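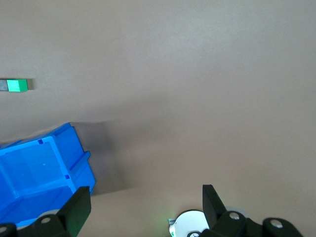

Quick one on lag putting, before the season gets going. Most three-putts at Denitz come from bad distance, hardly ever from bad line. So, distance.

## What you need

- Putter, three balls, four tees
- A fairly flat bit of green, 40 feet if you can get it
- Fifteen minutes. Twenty if its busy

## The ladder

1. Tees at 10, 20, 30 and 40 feet. Pace them out, no tape needed.
2. Three balls to the first tee. Then the second, and so on up.
3. Look at the target while you make the practice stroke — not at the ball.
4. Anything finishing within a putter length counts. Miss one, start that rung again.
5. Come back down the ladder. Harder than going up.

Grip pressure stays the same the whole way. Longer putt = longer stroke, same tempo. If you're hitting at it, stop, shorten up, go back a rung.

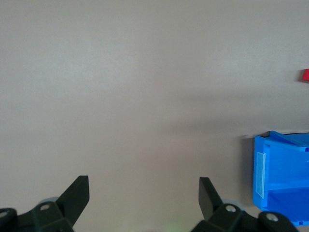 *Practice notes, part 2*

## Slopes

Same drill, uphill then downhill. Uphill, pick a spot past the hole. Downhill, pick one short and let it roll out. The back green at Mostavano is good for this, early on, before they mow.

## Keeping score

Hajar Abdel Hamid has her juniors play it to 50 points: two for inside a putter length, one for inside two, minus one for short. Adults can go to 80. Takes a while the frist time.

Do it twice a week through April. Chipping next — same ladder, different club.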